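Support > Manuals > Kitchen Simulation > Faults and Safety Stops

Section 11. Placement Faults on the Cooktop Task
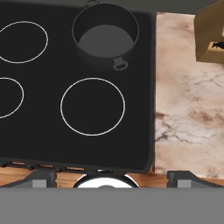

A placement fault is recorded when the controller reports a task as complete and the cookware is not centered on a burner ring. The Flukerik scoring module compares the center of the pot with the center of the assigned ring. If the two do not agree within the set tolerance, the run is closed with Fault 159 and the arm is held in its current position.

Fault 159 must be treated as a safety matter, including in simulation. A policy that has closed runs with this fault shall not be loaded on a physical Salico arm until the procedure in this section has been finished and signed.

11.1 Before You Begin

Confirm that you have operator rights on the Sakier console. Save the run log. The log is overwritten when a new episode is started.

CAUTION: Do not press Resume after Fault 159. Resume clears the hold and returns the arm to its home position along the shortest path, without checking for cookware.

11.2 Clearing the Fault

1. On the console, select Hold, then Confirm.

2. Open the wrist view. Check that both gripper fingers are spread and that no cookware is between them. If a handle is between the fingers, go to Section 12.

3. Note where the pot stands on the cooktop in relation to the printed rings. Enter this in the Remarks field. A pot standing between a ring and the edge of the glass is entered as "off ring."

4. Open the run log and find the last Release event. Compare the release position with the target position.

5. If the two positions match, the fault lies in the target. Reload the scene file and check the ring assignment.

6. If the two positions differ, the fault lies in the motion. Run the wrist offset check in Section 4.

7. Select Reset Episode. Do not move the pot by hand in the scene editor, as the editor does not update the contact record.

8. Repeat the task for 400 episodes with the random start option on. The fault is considered cleared when no episode closes with Fault 159.

NOTE: In release 4 and earlier, the ring assignment could be lost when the countertop texture was changed. Sites using the Jaber scene pack should install the November update before running step 8.

11.3 Reporting

Send the saved log and the Remarks entry to the site safety contact. Where the fault recurs after step 8, the policy shall be withdrawn and the report marked "Open."

Section approved by: Kamala Raju, Product Safety
Last revised: Sep 22, 2021

Print this page | E-mail this page

Comments (3)

mtorv_lab
Step 6 sends you to Section 4, but in my copy the wrist offset check is under Calibration. Please fix the reference.

D. in Controls
Does the 400 have to be one batch? Our server times out and we would like to split it.

Kamala Raju
Split batches are accepted if the scene file is not reloaded between them. The Section 4 reference will be corrected.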